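Erkora Pauses Home Robot Trials After Gripper Fault

EDDEN, 2020-04-25 – Erkora has paused all home trials of its Prokura household robot after a fault in which the gripper let go of objects without being told to. No one was hurt. The pause covers all 20 robots now placed with trial households and will stay in force until a software and hardware fix has been tested.

The fault was first reported by a trial household in Edden, where a Prokura robot dropped a full glass jar while moving it from a counter to a shelf. The jar broke on the kitchen floor. Erkora collected the robot the next day and asked all other households to switch theirs off at the wall.

In bench tests, engineers repeated a standard lift 100 times with the returned robot. The gripper opened early in 19 of those lifts. The cause was traced to a cable that runs along the wrist to the gripper. When the arm was turned and lowered, the cable pulled on its connector and the signal dropped for a moment. The control software read the lost signal as a command to open.
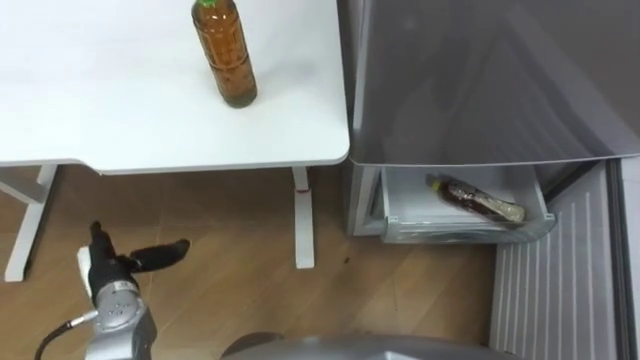 Erkora is changing both the cable and the software. The new cable is longer and clamped at two points, and the software will now hold the last grip position if the signal is lost. Checks are being run on ordinary kitchen jobs, with lifts at different heights. Drinks bottles are used as the test load, one standing on a white table and one lying in the pulled-out drawer of the refrigerator next to it. Reaching down to a low drawer matters most in these checks, as the fault showed up only with the arm lowered. No glass will be used until the work is complete.

An outside test firm, Foulkes, will review the results. Erkora has asked Foulkes to look at the wrist design as a whole – including the parts that did not fail – and will share its findings with every trial household.

Trials will not restart before May. Each robot will be refitted at the Edden workshop and must complete 80 lifts in a row without an early release before it is returned. Households that prefer to leave the trial may do so at no cost, and Erkora will replace any items damaged by a dropped load.

Trial households with questions should call the support number printed in their welcome pack.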